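Home | Archive | Threads | Search | Log in

2 min read

Re: [oldhouse-list] Cleaning the encaustic tiles in a hallway

Jad Awad wrote on 2026-08-08:
> Hall floor is 1879, same as the house. Previous owners
> waxed it and the red ones have gone nearly brown. Builder
> says sand it. Also white bloom by the front door. Help?

Jad, quickly, on my way out. Do NOT let him sand it. The pattern on those only goes down a few mm and once its gone its gone. Find another builder.

Old wax first. I used the Truvell stripper, 9 parts water to one, left it till it went cloudy, then scrubbed with a white pad. Small patches, a square metre at most. Mop up the sludge straight away or it just sinks back in. Boring work. Took me most of April, evenings.

Corners and the thin joints, cotton buds. The sort on wooden sticks, bought by the bagful.

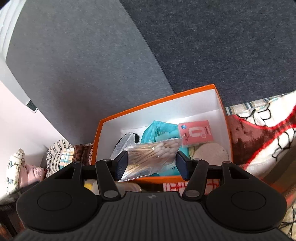 White bloom is salts coming up with the damp. Don't wash it, you only feed it. Brush off dry, hoover, wait, brush again. Mine came back for 8 weeks then gave up. If yours doesnt, look outside, is the path higher than the step? Ours was. Mansour (the drainage people, not cheap, £600) dropped it and that was that.

Buffing last. Microfibre, no wax, whatever the tin says.

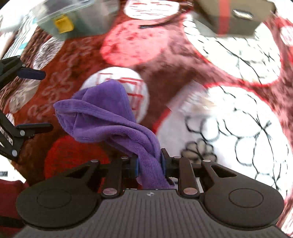
Purple microfibre towel, the plush kind.

Loose tiles: lift, number the backs in pencil, photograph the lot before you touch anything. Umia had some reclaimed reds when I last looked, slightly thin so bed them up a bit. Pultero do new ones but the red is too pink to my eye, fine under a mat.

Sealing, leave it till the salts stop. Could be next year. Then a breathable one, two thin coats, test it behind the door frist.

More at the weekend if I get a minute. Send a photo of the threshold.

Comments

tilehead: Seconding no sanding. Lost half a border that way.

M. in Leith: What grit is the white pad? Mine scratched the black ones.

porchlight: Umia are out of reds, rang them this morning. Buffs only.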